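Workshop Notebook, Craft and Skills Barn
Camp Pullora, Gastville
Entry for Friday, July. Opened 7:40 a.m.

Purpose of entry

To record the state of the barn at the close of the first session, the changes made to the evening activity rotation, and the items that must be settled before second-session campers arrive. Staff who work in the barn are asked to read the whole entry and initial the inside cover.

Session turnover

First-session cabins vacated the barn after breakfast. All finished projects were sent home with the bunks, apart from 2 lanyard boards and a birdhouse left on the drying shelf without labels. The office has been told. If they are not claimed by the time the luggage truck returns from Osei Landing, they go into the lost-and-found trunk in the dining hall.

Attendance sheets for the session are in the green binder. The barn received 200 sign-ups over the session, counting repeat visits. Woodworking and candle making filled every period. Leather stamping was under-enrolled in the afternoons and full in the mornings, the same pattern as last summer. The program office has agreed to move one leather period to the morning for second session, in exchange for the early candle period. The older girls' side has asked for a say in which morning, and their division head will reply by dinner.

Evening rotation

The present rotation sends two cabins to the barn each evening after canteen. In practice the younger cabin arrives late from the waterfront, and the older one has already taken the benches by the windows. The following was agreed at the morning meeting and is entered so that it does not have to be argued again:

Younger cabins come to the barn directly from dinner and take canteen afterward.
Older cabins take canteen first and come up when the bell rings.
The counselor who brings the cabin stays with the cabin. Barn staff are not to be left alone with two bunks.
Clean-up begins fifteen minutes before the closing bell, with no new projects started after that point.

On rainy evenings the indoor schedule applies and the rotation above is suspended. The rainy-day list has been copied out again in larger print, the old copy having become hard to read.

Benches and supplies

1. Woodworking bench. Clamps counted in and oiled. One vise handle is bent and has been set aside for the maintenance shed. Sandpaper is adequate in the coarse grades and short in the fine. Pine blanks for the cabin plaques have been cut; 63 are stacked under the stairs, sorted by grain. The knotty ones are at the bottom and should be used for practice only.

2. Candle station. Wax is sufficient for the first week. Wicking is nearly gone. The double boilers were scrubbed and are stored upside down on the top shelf. The station remains closed to cabins whose counselors have not attended the safety talk, and that talk will be repeated during orientation.

3. Cord and trim. The gimp and cotton cord arrived in the wrong colors for color war. The supplier will exchange them, but the exchange will not reach Gastville before the break. Until then, cabins are to use the natural cord and dye it at the outdoor sinks. Dye aprons are mandatory. Several parents wrote during first session on the subject of stained camp shirts.

4. Component reel and robot grippers.
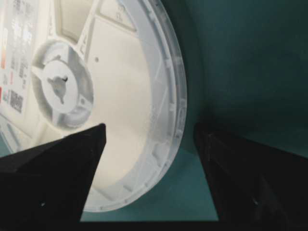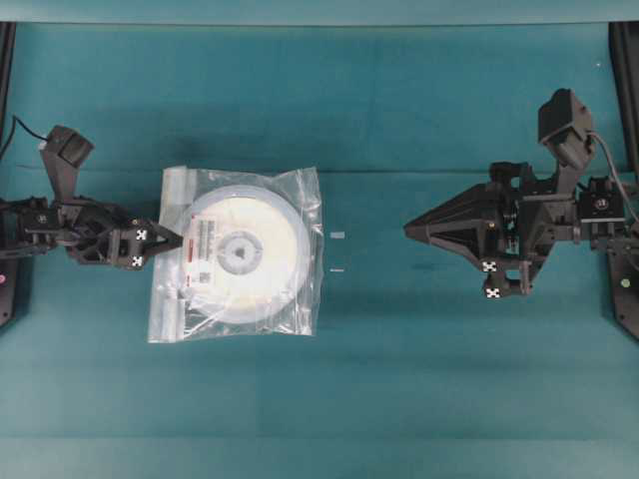 5. Paint cabinet. Brushes sorted by size. Any brush with hardened bristles has been moved to the glue box. The blue tempera is low and the brown is plentiful, as it has been every July in this notebook. A key to the cabinet now hangs in the office as well as on the barn ring.

6. Laserar sign kit. The kit was used for the bunk signs during first session and has been packed for the break. The instruction sheet is taped inside the lid. Campers may draw the lettering and choose the layout; only barn staff may operate the kit. Bunk names must be checked against the office list before a sign is made. Two signs in first session were made with a spelling the cabin preferred and the office did not, and both had to be done again.

Visiting day display

The display tables will go on the porch side if the weather is dry. Each cabin may show one group project and any individual work the camper wishes to show. Name cards are to be written by the campers themselves, in pencil first. Barn staff should not correct the work on a camper's behalf before visiting day. A crooked box is shown crooked.

Families will be directed up from the parking field by way of the flagpole. The path behind the barn is to be roped off, as the ground there is soft and last year several strollers had to be carried out. Lemonade is the kitchen's responsibility. Cups and trash barrels are ours.

Matters carried forward

The screen door still does not latch. A request was entered in the maintenance log during first session and has been entered again today.

The wasp nest under the north eave has been reported. The north benches are not to be used until the maintenance shed gives clearance in writing in this notebook.

The bell schedule posted by the door is from last season. The rest hour and second activity times are wrong on it. A new copy is needed from the office before Sunday check-in.

The first aid box was inspected. Bandages, gloves and burn dressings are stocked. Tweezers are missing and the infirmary will supply a pair. The sign-out sheet for the box has been moved to the inside of its door, where it should be filled in each time anything is taken, including a single bandage.

The counselors-in-training have asked whether they may run one evening period without a senior staff member leading it. The reply is yes for cord work and painting, with a senior staff member present in the room, and no for woodworking and candles. This will be looked at again at the middle of second session.

Instruction to barn staff for the break

Sweep daily even if the barn is not in use. Leave the windows on the lake side open a hand's width during the day and close them at supper. Return both barn keys to the office hook each night. Unplug the glue pots at the wall.

Notebook closed 11:15 a.m. Next entry at orientation.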